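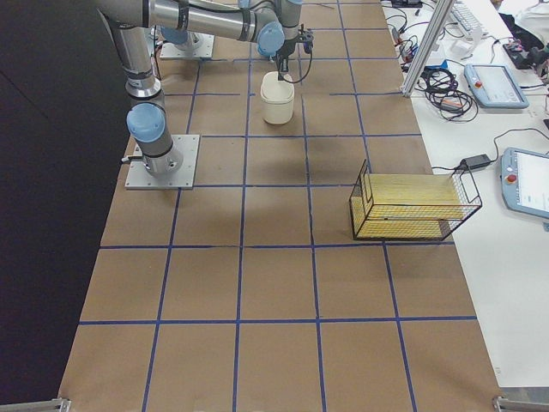 Giltthorpe Bench Forum > Small Cells and Arms > Rules and Good Practice

Thread: Where does the teach pendant live when two arms share a table?

tapegrid_41
I have been asked to write the house rules for our two-arm table, mostly because I was the last one to complain that we didn't have any. The draft is one page. Everyone who reads it adds a line, so it will be a novel by July.

What I have so far:

1. One pendant per arm, and both within reach of whoever is running the cell.
2. E-stop buttons stay uncovered. No papers, no jackets, no lunch.
3. Hands stay off the grid while either arm is enabled.
4. Cables stay on the side table and do not visit the grid.
5. Objects start inside a square, never on the tape.
6. The person at the pendant calls out before enabling, in words, out loud.

Number 1 is the one people are fighting over. Our pendants lie flat on a white side table. Half the group wants hooks. The other half says hooks are where pendants go to be forgotten.

bostalo_refugee
Hooks. I did four years in the Bostalo plant and every pendant had a hook, and every hook had a label, and if the pendant wasn't on the hook you got a talk. I hated the talk. I also always knew where the pendant was.

Flat on a table means somebody sets something on it. Your rule 2 is there because somebody already did, right?

tapegrid_41
It was a sandwich. I'm not taking questions on it.

quietgripper
Going to disagree with the hook crowd. On a hook the screen faces the floor or the wall, and people stop reading it. Flat and angled toward the operator, I can see which arm is in which mode without picking anything up. A tray with a raised lip would give you both.

What I'd worry about more is which pendant belongs to which arm. Same model, same color, same red button. In a hurry you will grab the wrong one. Mark the pendant and the base plate with matching tape, big, and make it a rule that nobody peels it off because it looks ugly.

bostalo_refugee
Fine on the marking. But a label doesn't help if the e-stop on pendant A only stops arm A. Does it? If both arms can reach the same square, either button ought to stop both. I'd make that rule 1 and push the rest down.

tapegrid_41
Currently each button stops its own arm. I have just read that sentence back and I don't love it.

yao_nights
Had the same setup on the Yao bench. We wired the stops together in an afternoon and spent a month arguing about who gets to reset. Write the reset rule at the same time. Ours: the person who pressed it resets it, after looking at the table and saying what they saw. If that person has left the room, you go find them. People walk surprisingly fast when they know they'll be fetched.

Also, rule 5 is too weak. "Inside a square" covers a lot of sins. Soft things need their own line. A plush toy doesn't have a height, it has an opinion about height. You teach a pick at one spot, someone fluffs the thing up, and now your fingers arrive early.

tapegrid_41
Soft things are exactly what we do now, so I'd better post the table. This is the layout rule 5 has to cover.
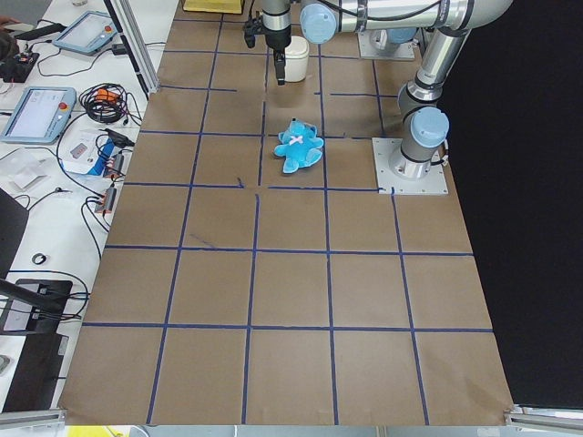 Bear on its back in its square, cup next to the fingers. Black curtain to the right, side table with both pendants to the left.

quietgripper
That cup is close to the fingers. If the job is the bear, the cup should be at least one clear square away from the gripper before anybody enables. If the job is the cup, then the bear is a spectator and should sit farther back. Pick one.

yao_nights
Agree on the clear square. And your tape could use some love. There's a crooked strip just below the bear, with little stubs where the pieces meet. If people are placing objects by eye against the tape, then the tape is a measuring tool and should be treated like one. Retape when a line wanders. The paper's creased too. Replace it on a schedule or it will be replaced by whoever gets annoyed first.

bostalo_refugee
How often, though? We tracked this once because a manager wanted a number. Our paper lasted 357 cycles before a gripper caught a fold. I'd have swapped it long before that, but I wasn't the manager.

tapegrid_41
The tape has been called many things, never a measuring tool. But okay. Retaping goes in.

I'm less sure about the clear square. Some of our tasks need two objects close together, that's the whole task. If I write a rule that half the jobs break, people learn that the page is decoration.

quietgripper
Then write it as a default with a way out. One clear square unless the job sheet says otherwise, and the job sheet says at what speed. Tatent does it like that in their bench guide: close objects are allowed, first run at 10 percent, finger on the stop. It's a dull guide and I have never had a reason to argue with it.

bostalo_refugee
I have argued with it plenty. Ten percent is so slow that people look at their phones. I'd rather see 15 and a person who's awake.

quietgripper
If they look at their phones at 10 they'll look at them at 15, just for less time.

yao_nights
Put phones in the rules and let these two go outside.

One for the cable rule while you're at it. "Stay on the side table" is good, but a coil lying between two pendants is how you lift one and drag the other. Run the leads off the back of the table, or at least to separate sides.

tapegrid_41
Revised list, going on the wall tonight:

1. Either e-stop stops both arms. Until that's wired, one arm enabled at a time.
2. Whoever pressed it resets it, after looking and saying so.
3. Pendants and base plates carry matching marks. Nothing gets set on a pendant, food included.
4. Hands off the grid while anything is enabled. Call out first.
5. One clear square between the gripper and anything it isn't picking, unless the job sheet says otherwise. Close jobs get a slow first run at 10 percent.
6. Soft objects get rechecked for height every time someone touches them.
7. Crooked tape gets redone before the next job. Creased paper gets swapped.
8. Pendant cables run separately.
9. No phones at the pendant.

Hooks versus tray is still open. I'm ordering one tray and one hook.

bostalo_refugee
Label the hook.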